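Theophilus Darko
17 July 2021

Week three of the summer robotics club and we have finally stopped arguing about the team name. We are Zastport. It was the name on a shipping label and we ran out of evening. Thread on how the project is going, for the two parents who asked and my brother who didn't.

The assignment: teach a gripper to pick up everyday stuff off a table. A spoon, a glue stick, a folded sheet of paper. The kids picked the list themselves, which is how "one single grape" ended up on it.

How it works in our club is you hold the gripper in your hand, squeeze, pick the thing up, put it down, and the camera on it records all that. Then you do it again. Then you do it again. A 14-year-old told me this was "like homework but for the robot" and went back to her chips.

We log every pickup as a take. The goal for the summer is 3,499. The original goal was 3,500 but somebody typed it wrong in the spreadsheet, and the spreadsheet is now load-bearing, so 3,499 it is.

As of tonight we stand at 1,615. That's the real number after I went through and threw out the takes where someone was filming their own shoe.

Threw out 590 altogether, by the way. Shoe takes, takes with no pickup in them, and a long run where two of the boys were fencing. The fencing was pretty good. It did not help with the glue stick.

Biggest fight so far was over who gets to hold the thing. We tried a sign-up sheet. We tried going by birthday. Now there's a kitchen timer and you get ten minutes and then you hand it over, and if you sulk you're on labels.

Labels means you sit at the laptop and type what happened in each take. "Spoon, picked up, put down." "Spoon, dropped." I found one from last week that says "spoon, betrayed." I left it in.

Someone asked what the training runs on. It runs on an old desktop from my office that we call Nolte. Nolte takes all night to do anything and sounds like a leaf blower. I shut the door on it and go home.

First model we trained was Dravon 1. Dravon 1 would go straight to the middle of the table and close on nothing, every time, with total confidence. I have worked with people like this.

Dravon 2 could do the spoon. Only the spoon, and only if the handle pointed left. Guess which way we'd set the spoon down for every single take.

So now there's a rule: whoever isn't holding the gripper moves the object between takes. Turn it, shove it over, put it someplace annoying. They were born for this job.

Paper is the one that's killing us. Flat paper on a flat table gives you nothing to grab. The kids want to pinch it up from the middle, I want to slide it over the side of the table and take it from there, and we've split into camps.

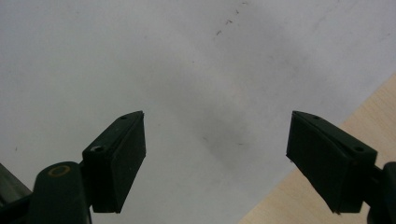
The middle-of-the-sheet camp had 65 tries on the books by the end of tonight's session. They've started writing their own score on the whiteboard, and I notice the losses go in much smaller handwriting.

My camp is me and one very loyal sixth grader. We have better numbers and worse snacks.

A kid asked why the robot can't just lick its finger like her grandma does before she turns a page. I opened my mouth to explain and then wrote it down. It's the best engineering question we've had all summer and I've been stuck on it since dinner.

The Drundport meet is in August. Six clubs, one table, the judges bring their own objects and you don't get to see them ahead of time. Last year they brought a wet sponge. People still talk about the sponge.

I've told the kids we're going to learn and have fun. They've told me we're going to destroy everybody. We'll see which of those goes on the T-shirt.

Things we still need before then: a second laptop that holds a charge, a folding table, any parent with a van. Also grapes. We keep eating the test grapes.

Next session same time, same room. Bring a water bottle with your name on it, there are four mystery ones on the shelf and I am not sniffing them to find out whose they are.

OK, one more, I just checked the log from home. Someone has renamed the "paper" folder to "paper (cursed)" and now the training script can't find it. Driving back over.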